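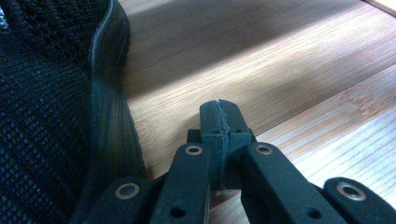 4. Results

4.1 Returns and sample

Of the 1,388 garment diaries sent out in October, 1,005 came back in a form that could be coded. The rest were either blank after the first page or recorded purchases only, with no entries for wear or washing. We did not try to recover these. Returns were spread unevenly between the two towns. Domwood households sent back a larger share than Ludby households, and they also wrote more per entry, which means that the free-text material quoted below leans toward Domwood. Readers should keep this in mind for Section 4.3 in particular.

A knitted garment was counted once per household, even when two or more people wore it. Hats, gloves and socks were coded separately and are left out of this section. Blankets and throws were coded along with sweaters and cardigans where the diary keeper had made no distinction between "wearing" and "using," a decision we return to in Section 5.

Figure 3. Dark knit beside a light wooden surface.

4.2 How long knitwear stays in use

The first question was how long a knitted item stays in regular use after it enters the household. Diary keepers were asked to estimate the age of each item to the nearest year and to say how they had arrived at the estimate. Many tied it to an event such as a move, a birth or a first job. Estimates tied to an event were more stable between the first and second diary than estimates given without one, and where the two diaries disagreed we used the event-based figure.

Age alone was a poor guide to use. Some of the oldest items in the sample were worn weekly, mostly for yard work or around the house in the evening. Some of the newest had been worn once and put away. The better guide was where the item was kept. Sweaters left on a chair, a hook or the end of a bed were worn far more often than those folded in a drawer, whatever their age or cost. Llewellyn (see Section 2.1) made a similar point about coats, and the pattern here is close to the one he described, although our diaries cannot show which comes first. People may leave a sweater out for the simple reason that they mean to wear it again.

Fiber content mattered less than we expected. Keepers were asked to copy it from the label, but labels had often been cut out or had faded, and in those cases the entry was coded as unknown. Among items with a readable label, wool and wool blends stayed in use longer than acrylic. The gap narrowed once hand-knit items were removed, and we do not put much weight on what remained.

4.3 Damage and repair

Damage was reported for most items older than two years. Pilling was by far the most common complaint, followed by holes at the elbow, stretched cuffs and moth damage. Pilling was rarely treated as damage in the strict sense. Keepers described it as something a sweater does, and few took any action beyond pulling at the worst of it by hand. A Ludby keeper wrote that she "would not wear it to work now, but it is fine for Friday nights," and a number of entries used similar wording to describe a step down from outside wear to home wear.

Only 91 households reported a completed repair during the diary period. Most of these were small jobs, such as closing a hole with sewing thread or catching a loose stitch. Darning with matching yarn was uncommon, and where it did appear the keeper had usually learned it from a parent or grandparent. Seven keepers had taken an item to someone else for repair. Several others had looked for a repair service and given up, citing price or the distance to the nearest shop.

The Mosquera mending classes, which ran in Domwood during the study, had a smaller effect than we had hoped. Thirteen of our households sent someone to at least one class. These households did mend more, but they had also reported more mending in the first diary, before the classes began. The likeliest reading is that the classes drew people who already mended. Two keepers said they went mainly for the company, and one brought the same unfinished cardigan to each session.

Unfinished repairs deserve a note of their own. The diary had no code for them, and we added one after reading the first batch. An item set aside for mending was often out of use for the whole of the diary period, and in the second diary it was usually still in the same place. In terms of wear there was little difference between a sweater waiting to be repaired and one that had been discarded, apart from the space it took up. Keepers seldom saw it that way. They went on listing these items among the clothes they owned and wore.

4.4 Washing

Washing practice varied more within households than between them. A single keeper might wash one sweater by hand in cool water and put another of the same fiber through a regular machine cycle. When asked why, keepers mentioned how much they liked the item, who had given it to them and whether it had already been spoiled. Once a sweater had shrunk or lost its shape, care instructions were dropped.

Frequency of washing fell with the age of the item. Newer pieces were often washed after one or two wears, in line with how the household washed shirts. Older pieces were aired, brushed or left alone for weeks. The Plaludier wear scale, which scores surface condition from one to five, was filled in by keepers at the start and end of the diary. Items that were washed often and machine dried lost the most on this scale. Items aired between washes lost the least, and many did not change score at all over the period.

We had asked for water temperature as well, but the entries were too patchy to use. Most keepers wrote the name of the machine setting, and settings with the same name differ from one machine to the next.

4.5 Leaving the household

Knitwear left the household by four main routes: donation, passing to a relative, the trash and reuse as rags or pet bedding. Donation was the most common for items in good condition. Worn items were more likely to stay in the house in some lesser role, and it was often hard to fix a date at which they stopped being clothing. Where the diary gave two possible dates, we took the later one.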